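Can a machine do the chores yet? Notes for the Vik evening talk

Slot is 155 seats, mixed crowd, some from the trade, some just curious. Keep it slow. Water on the lectern.

OPENING

Ask who has a dishwasher. Most hands. Ask who has a machine that loads it. Wait.
Dishwashers, washing machines and dryers do one job inside a box, and we do everything on either side of the box. Tonight is about that part, at home and on the shop floor.

WHAT WORKS NOW

Floors. Vacuums are fine if you pick up first. Lawns, same story.
In shops and small works: moving full crates from A to B, stacking boxes of one size, feeding a press. Ulledeo has an arm that packs 700 cartons a shift, all the same carton. Change the carton and a fitter comes out.
Say clearly that this is useful and that people there like it. Don't run it down.

WHAT HALF WORKS

Towels. The Berura trial folded flat ones well and gave up on anything with a hood. Ten minutes for a small basket. My mother was faster with the radio on.
Clearing a table. Mugs good, cutlery poor, anything with gravy on it poor.
(If running late, skip the gravy.)

WHAT DOESN'T, YET

Wiring. This is the one I want to spend time on. Furko do repairs and part assembly on small machines, and a good share of a bench day goes on cables inside housings. A cable moves when you touch it. It springs back, it hides its own end, and the walls are in the way of your hand.

Next slide, leave it up a while. 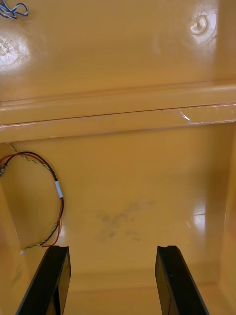

Furko's bench lead wrote back after reading my draft that I was being too hard on the machines, and that a new starter takes months to get good at cables as well. The speed would come, in their view, and the thing to ask was whether it could tell when a plug had gone home. I think that's fair. A person feels the click.

Point to make here: two stiff fingers can pinch and pull. Shiny walls are hard on cameras. Neither is hopeless.

COST

Roughly 700 a month to hire a basic arm, before anyone sets it up. Setting up is the bigger bill. Ask for that figure first.

CLOSE

My answer to the title: some of them, if the job stays the same each time. Shop floor before kitchen.
Questions. Someone will ask about ironing. No.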